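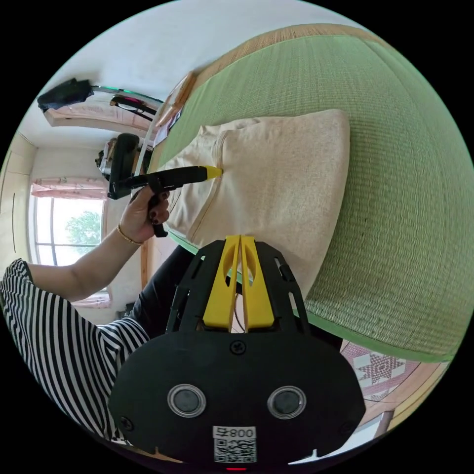 Section 9. Recording a Task by Hand with the Jinero Pair

By now you should have both grippers charged and paired with the Landdale recorder, and if you don't, please go back and finish the previous section first. It's a short one and you'll be glad of it. What follows is the part most people look forward to: you do an ordinary household job with a gripper in each hand, the recorder keeps track of what you did, and later the robot arms learn from it. You don't need to know any programming. You do need a little patience, a clear spot to work in, and clothes you can bend over in comfortably.

Before you start

Choose a job you could do half asleep. Straightening bedding, folding trousers and moving a cushion from one place to another are all good first tasks. Soft things are harder for a robot than they look, so give it plenty of plain, simple examples before you show it anything clever.

1. Switch on the recorder and wait for both grippers to show as connected on its screen. The left one can take a little longer — give it a moment before you reach for the restart button.

2. Squeeze each trigger all the way and let it go, 3 times. This tells the recorder where "open" and "closed" are for your own hands. If a second person is going to record, have them do it over again.

3. Lift both grippers to chest height, point the fingers away from you, and hold still until you hear the tone.

4. Press Start on the recorder, then say the name of the task out loud, such as "straighten pillows."

Note: If the tone doesn't come, turn on another lamp or open the curtains and try again. The grippers work out their position from what their cameras can see, and a dim corner gives them very little to go on.

Setting up the work area 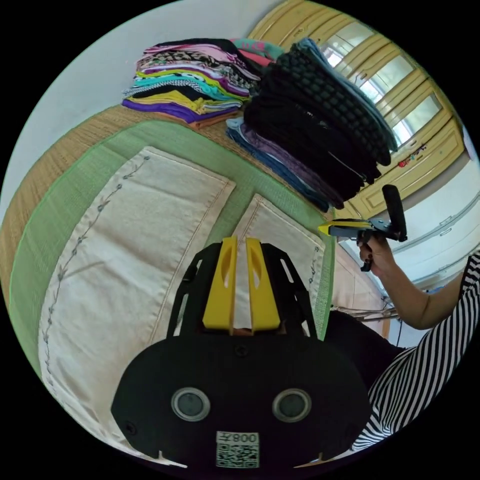 Choosing where to begin matters a good deal more than beginning perfectly, so take a minute to decide which things belong to your task and which are just part of the room. There's no need to strip the place bare! The robot will be working in somebody's real home one day, and it may as well get used to one. With a bedding task, the two pillows side by side on the green mat are the things you'll handle, and the stacks of folded clothes against the wall can stay exactly where they are, as long as you leave them alone for the whole recording. Whatever you decide, stick with it until that set of recordings is finished.

5. Bring the gripper in slowly, a little slower than you would move your bare hand, and open the fingers before you arrive.

6. Close on an edge or a seam wherever you can find one. Squeeze until the fabric is held and then stop squeezing. More force won't make a better recording, and it does wear out the fingertips.

7. Let go completely before you move away. Count to 2 in your head with the fingers open, then lift.

8. Press Stop. Put everything back more or less where it was, shift it a hand's width to one side, and record again. A good first set is 18 recordings of the same task.

Caution: Keep bracelets, loose sleeves and hair clear of the triggers and the finger openings. Never try out the grip strength on a person or a pet, however willing they seem.

Caution: Mind where you put your knees and feet when you work on a bed or a low mat. It's easy to watch the fingertips so closely that you forget the edge.

When a recording goes wrong

Sooner or later you'll drop something, or the cloth will slip out just as you lift it. Keep going if you can. Pick the thing up again, finish the job, and mark the recording "recovered" in the list. The robot will drop things too, and it's useful for it to have seen what comes next. Delete a recording only if you were interrupted, if you left the task unfinished, or if the recorder lost sight of a gripper.

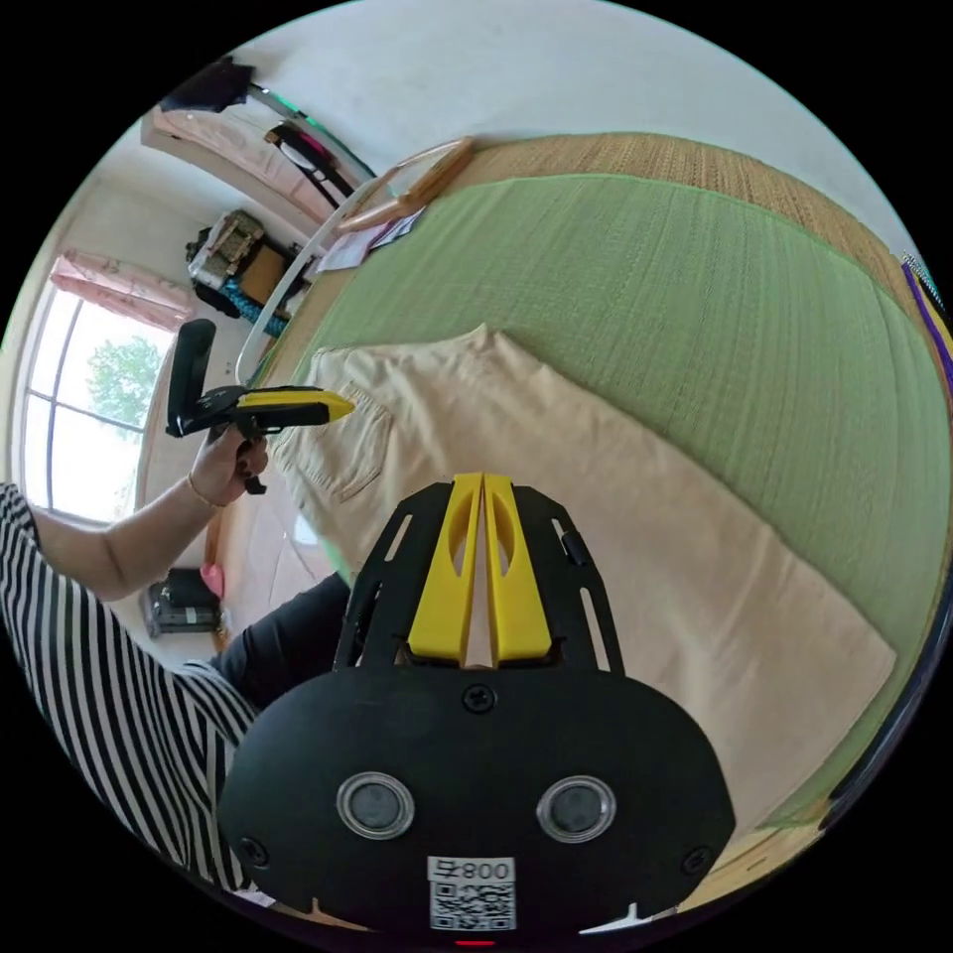 Myrtle Brannigan wrote to us from Muluvville that her trousers kept bunching up on the second fold, and that what finally helped was to "let one hand do nothing for a while." She would hold the waist end down with the left gripper, fold with the right, and only then let the left one go. We've tried it her way ever since, and it's now what we suggest for any task with a fold in it. If you're left-handed, swap the two around, but please keep to the same side all the way through a set.

Finishing up

9. Check the list on the recorder. Each entry should have a green bar for the left gripper and another for the right. A gray bar means that side wasn't saved.

10. Choose Send to Arms, and leave the recorder plugged in until the progress line disappears. With a full set this is usually quickest overnight.

11. Wipe the fingers with a dry cloth and set both grippers back on their charger.

Note: For rehearsing the finished task by remote control, with the arms moving while you steer them, see the Akgül remote guide. The triggers feel the same, but the arms follow a moment behind your hands, and that takes some getting used to.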